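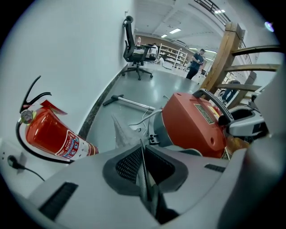

Canister vacuum, chrome wand with floor nozzle attached, on the floor. Extinguisher at left.

Section 5: Getting the vacuum ready and doing the floor

I wrote this part for whoever takes over the floor at our Fandgate workshop, and I've tried to put in everything I ask Teodoro Solís when I forget it myself. It covers the red-orange canister vacuum and the glossy gray epoxy floor. If you're on the rugs in the Nustero room, skip to Section 6, because you'll want the other nozzle for those.

Before you plug anything in

1. Walk the floor once and pick up anything bigger than a coin. Screws, cable ties, foil from somebody's lunch — all of it goes in the trash by hand. A screw rattling up the tube sounds awful and can nick the hose.

2. Open the canister and look at the bag. Mine gets changed when it's two-thirds full. Spare bags are in the Manríquez cabinet, second shelf, and please write it on the sheet if you take the last one!

3. Lay the parts out on the floor where you can see them. I like to do this near the wall so people can still get by.

Putting it together

4. Push the floor nozzle onto the end of the wand and give it a small twist. It should feel snug. If it wobbles, pull it off, wipe both pieces with a dry cloth and try again.

5. Fit the hose handle to the other end of the wand, then press the hose into the canister until it's seated.

6. Pull the power cord out all the way and plug it in. Don't stop halfway, even for a quick job (I know, I've done it too).

Caution: Leave whatever is already plugged into the low wall socket by the fire extinguisher alone. Use the Eltari outlet strip by the door.

Caution: Keep the wand, the hose and the vacuum itself away from the extinguisher. You need to be able to grab it without stepping over anything. If you bump it or it gets knocked over, tell Sarahí Xolalpa so she can check the gauge and the tag.

Doing the floor

7. Start at the back and work toward the door, with the nozzle bristles down. Bare epoxy scratches more easily than you'd think, and those fine gray lines show up terribly under the overhead lights.

8. Go along the dark baseboard slowly. Dust loves that edge, and I usually make two passes there and one everywhere else.

9. Pull the canister by its hose only for short moves. For anything longer, pick it up by the handle.

Note: If the suction drops, switch off and unplug before you look inside the wand. Nine times out of ten it's a wad of fluff right behind the nozzle.

When you're done, unplug, wind up the cord, and stand the wand in the corner behind the cabinet. Filter cleaning is in Section 7.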